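**Vesport two-arm bench kit**

Everything you need to put 2 small arms on one grooved aluminum rail, apart from the table, the walls and the free weekend. Black base plates, black grippers, a wrist camera for each arm. The purple cable comes in one color.

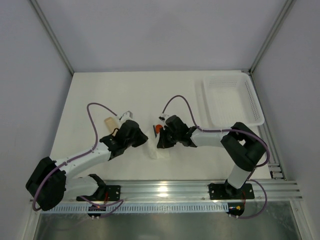

Leave slack at the elbows. Our first build had none, and by February it had no cable either.

- Rail and both base plates
- Over 100 screws, bagged by size, more or less
- Wrist camera mounts

Price: $1,386. Spare cable set: $300. Basket not included.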